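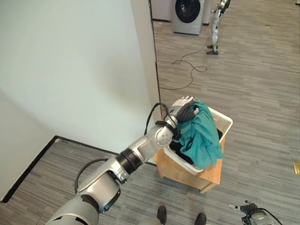

我那台 Pramel 老手机，上个星期四终于退休了。说是退休，其实就是放进了抽屉，跟几根早就不知道配什么的充电线躺在一起。它跟了我好多年，摔过，泡过，有一回还跟着床单进了洗衣机转了一圈（那次是我忘了掏口袋，怪不得它）。人家挑手机颜色都挑黑的银的，我偏偏喜欢那种偏绿的青色，就像搭在白色塑料洗衣篮边上的那件衣服，青绿青绿的，放在哪儿都一眼能看见。当年我买 Pramel，一大半就是冲着这个颜色去的。店员劝我说黑色的保值，我心想我又不打算卖，保什么值呢。

先说说为什么换。屏幕右下角裂了一道，这个我能忍，贴张膜就看不太出来。电池不行了，这个我也忍了大半年，包里常备一个充电宝，冬天备两个。真正让我下决心的是打电话。我每天晚饭后要跟我妈通个话，她耳朵不太好，我说话得大声，她那头也大声，两个人喊来喊去，楼下都知道我们家今天吃了什么。后来听筒开始时有时无，我妈说一句，我听见半句，剩下半句全靠猜。有天她跟我说家里的什么东西坏了，我听成是腰坏了，吓得我差点当晚买票回去，结果坏的是窑，就是她去学陶艺的那个班上烧杯子的窑。第二天我就开始看新手机了。

看手机这件事我有好几年没做过了，一看才发现自己落伍得厉害。参数表长得像体检报告，每一项都有一个漂亮的数字，看完还是不知道拿在手里是什么感觉。我同事里头有懂行的，中午吃饭的时候给我上了半堂课，什么刷新率、什么传感器尺寸，我一边点头一边往嘴里扒饭，回到座位上就全忘了。最后我还是用了老办法：去店里摸。

店里摸了三台。第一台是 Tateteck 的，薄，真薄，拿在手里像拿着一片饼干，漂亮是真漂亮，背面是磨砂的，光一照有一层淡淡的雾。可是我手汗重，拿了没两分钟就觉得它要滑出去，而且摄像头那一块鼓得老高，平放在桌上一按屏幕就翘，嗒嗒嗒地响，我这个人听不得这种声音。第二台也是 Tateteck，大一号的，我单手够不到屏幕左上角，试了几次，拇指都要抽筋了，放下。第三台是 Zatness，摆在最靠里的台子上，旁边连个介绍的牌子都歪着，看样子不怎么受待见。我拿起来，第一反应是：咦，有分量。

Zatness 这台说不上好看，边框是直的，四个角倒是磨得很圆，后盖有一层细细的纹路，摸着有点像旧式笔记本的封皮。侧面有一个实体的静音拨片！我已经好久没见过这个东西了。我站在那儿来来回回拨了好多下，店员大概以为我是来解压的。颜色只有三种，深灰、米白，还有一个他们叫“湖色”的，其实就是偏绿的青色。我问湖色有没有现货，店员去后面翻了半天，抱出来一个盒子，说最后一台。你看，有些东西就是等着你的。

价钱是 1,621 块。我知道现在的手机动不动就好几千，这个价位在很多人眼里大概只配给老人孩子用，可我算了一下，我拿手机做的事情无非是打电话、看地图、听广播、拍拍菜，再就是晚上躺着看两页小说，实在用不着请一尊大佛回来。省下来的钱我给自己买了一双鞋，穿着也挺高兴。

现在用了一个多星期，说说感受吧，想到哪儿说到哪儿。

通话非常好，这是我最想夸的。听筒声音又厚又清楚，我妈头一天就问我，你是不是在隔壁？我说没有啊，我在家呢。她说那你怎么不喊了。我这才发现自己说话的嗓门小了一半。外放也不错，我做饭的时候把它靠在米缸上，油烟机开着，还能听清楚广播里的人在说什么。高音有一点点尖，听歌差些意思，听人讲话刚刚好。

电池也让人安心。早上出门是满的，上班路上听广播，中午刷一会儿，下午基本不碰，晚上跟我妈聊四十来分钟，睡前还能剩下一截，有两天剩了 54% 。我把充电宝从包里拿出来了，包一下子轻了，反倒有点不习惯，总觉得忘带了什么，走到地铁口还回头摸了两次。不过充电是真的慢，别人喝杯咖啡就充好了，我这个得洗完澡、吹完头发、再看一集电视剧。好在我都是夜里充，慢就慢吧。

拍照嘛，白天可以，晚上就别指望了。我家猫是黑的，傍晚以后拍出来就是一团影子上面两个亮点，发到家庭群里，我姨问我是不是买了台灯。白天拍菜倒是很诚实，红的就是红的，不会给你抹得油光发亮。我以前那台 Pramel 拍什么都偏黄，西红柿炒蛋拍出来像是放了三天的，现在总算还了它清白。

系统这块要抱怨两句。Zatness 自带了一堆我不用的东西，什么天气、什么步数、什么每日一句，每样都要弹出来跟你打个招呼。第一天晚上我坐在沙发上一个一个关，关了 8 个，以为清净了，第二天早上又冒出来一个，祝我“元气满满”。六点五十啊，谁元气满满。那个开关藏得很深，在“设置”里面的“关怀”里面的“更多关怀”，我找了足足一顿早饭的工夫。要是有同样买了这台的朋友，可以直接往那里去，省得像我一样把粥都放凉了。

还有搬家。我说的是手机搬家，把旧的东西搬到新的里面去。说明书上写得轻巧，两台放在一起，点一下，等着。我点了，等了，等到联系人都过来了，短信也过来了，照片卡在一半不动了。旧手机电池又撑不住，中间自己关了一次机，我只好从头再来，插着线，拿本书垫着，像伺候病人似的。前前后后弄到快十二点，最后照片一共过来 1,022 张。我躺在床上一张一张往回翻，翻到好多早就忘了的东西：租第一间房子的时候拍的水表，一张没有吃完的蛋糕，我妈戴着我的墨镜在码头上笑，后面的船是歪的。还有好几张是误触拍的，全是口袋里面，黑乎乎一片，带一点点线头。这些我也没删。

保护壳我纠结了挺久。懂行的同事说这种机身根本不用套壳，套了反而对不起那层纹路。可是我知道自己是什么人，我是走路能撞门框的人。后来在网上找了一家叫 Bisgaard 的小牌子，做的是那种软软的透明壳，四个角加厚了一点，背面开着，纹路还摸得着。到手的时候有一股橡胶味，我挂在阳台上晾了两天，现在差不多散干净了。缺点是静音拨片那里开口开得小，指甲短的人拨起来费劲，我恰好是指甲短的人，所以现在每次静音都要用钥匙尖去挑一下，开会的时候动作有点大。我给他们写了信，说能不能下一版把口子开大一毫米，他们回得挺快，说记下了。

有读者（我这个小博客居然还是有几位老读者的，谢谢你们）上回留言问我，为什么总喜欢写这些不新也不贵的小玩意儿。我想了想，大概跟我从小家里的东西都用得久有关系。我家的收音机用到旋钮都磨平了，我爸拿一截筷子削了削插上去，照样调台。电话机是拨盘的，后来全楼都换成按键了，我们家还是拨盘，打长途要拨好半天，拨错一位就得重来，我现在听见那种咔啦咔啦往回转的声音还觉得亲切。所以我对手机的要求也就很家常，结实一点，声音大一点，拿着顺手一点，颜色最好是我喜欢的。

对了，还有一个小毛病，写给打算买的人参考。它的指纹在电源键上，手一湿就不认人，我洗完碗去接电话，按三次有两次不认，得在围裙上蹭干了再来。面部解锁倒是快，可是我早上没戴眼镜的时候它也不认，搞得我每天一睁眼就要先跟它证明我是谁。后来我把没戴眼镜的样子也录了一遍，这才好些。

信号方面，地铁里头比 Pramel 强，过江那一段以前是必断的，现在能撑到对岸。电梯里还是没有，不过我们那栋楼的电梯，我看什么手机进去都没有。蓝牙连我那副旧耳机，隔一堵墙也没断过，隔两堵就开始打嗝了。

旧的那台我本来想拿去折价，问了一下，人家给的数目我都不好意思写出来，买两斤排骨大约还差一点。算了，留着吧。我把它充满电，关了机，用擦眼镜的布包了一层放进抽屉。里面还存着几段我妈早年发来的语音，新手机上也有一份，可我总觉得原来那份应该留在原来的地方。

下个月，也就是十一月，我要回去看我妈，顺便带一台一样的给她，深灰的，她不喜欢绿颜色，嫌扎眼。她现在用的那台按键比米粒大不了多少，每次发消息都要发三遍，第一遍是错的，第二遍是改错的，第三遍是问我看懂了没有。等她用上一阵子，我再回来写写她怎么说。她这个人挑剔得很，铃声头一个就过不了关，我已经提前把自带的那些都听了一遍，勉强能入她耳朵的，恐怕只有那个蛐蛐叫。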